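**Débarrasser**

6 décembre 2018

Seija Peltonen avait parié 68 euros. Soixante-huit, pas un de plus, contre son beau-frère, au dessert. Que la table serait nette avant que le café passe. Nette par les machines, s'entend – personne ne touche à rien.

Les pinces venaient de chez Ikonen, le programme s'appelait Purlow. Le reste, elle l'avait écrit la nuit, en janvier, dans la cuisine, avec un pull sur les genoux. Six versions. La sixième savait ramasser un verre. Un verre, c'est facile, un verre veut bien qu'on le prenne.

Mais les papiers. Papier de bonbon, papier cadeau, mouchoir. Des choses sans bords, qui changent de forme dès qu'on les regarde de travers.

– Vas-y, lance, dit-elle toute seule.
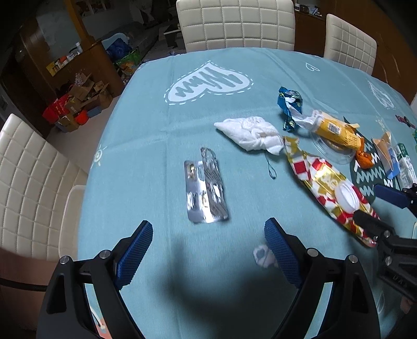 Reijo Toivonen trouvait que c'était déjà perdu, et le fit savoir. Qu'un gamin de quatre ans débarrassait mieux, qu'il y mettait de la confiture mais qu'il débarrassait. Qu'on promettait ça depuis sa jeunesse, la bonne en fer, et qu'à l'atelier Trunine ils avaient toujours des gens pour trier les chutes à la main. Des gens, Seija. Payés.

Elle ne répondit pas. Elle écoutait les moteurs. Un petit bruit de dents.

À l'atelier, oui, elle savait. Trunine avait essayé, 34 jours d'essai, puis on avait remis les tabourets. Les pièces neuves, la machine les prenait sans faute. Les chutes, non. Une chute n'est jamais deux fois la même. Elle avait lu le rapport dans le train, deux fois, puis l'avait laissé sur la banquette. Exprès peut être.

– Ton café passe, dit Reijo.

– J'entends.
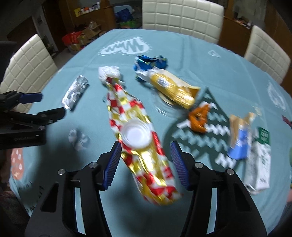

Le programme hésitait, voila le problème. Huit secondes par objet, huit secondes de calcul pour décider si une chose était une chose ou deux. Elle l'avait entraîné sur des assiettes, des bols, des cuillères, jamais sur une fin de fête. Et maintenant ce bouchon blanc posé en plein sur le long papier rouge et or, à carreaux, tout froissé : un objet ? deux ? Prendre le bouchon d'abord, n'importe qui le sait. Puis la pelure d'orange, sur le sapin de la nappe, qu'il allait sûrement prendre pour un dessin. Elle compta dans sa tête. Arrêta de compter.

– Il réfléchit, dit-elle.

– Il boude.

– Il réfléchit, Reijo.

La cafetière cracha. Le beau-frère se leva, les mains dans les poches, très poli, insupportable. Il attendit encore un peu, par élégance. Puis il alla chercher les tasses.

Istivo la rappellerait lundi ou jamais – non, jamais, ils avaient dit qu'ils écriraient. Elle chercha son porte-monnaie dans la poche du manteau. Soixante-huit euros, en petites coupures, et il recompta, le salaud.

– Je laisse tourner, dit-elle.

– Toute la nuit ?

– Toute la nuit s'il faut.

Il éteignit dans le couloir. Elle s'assit avec sa tasse et ouvrit la version sept.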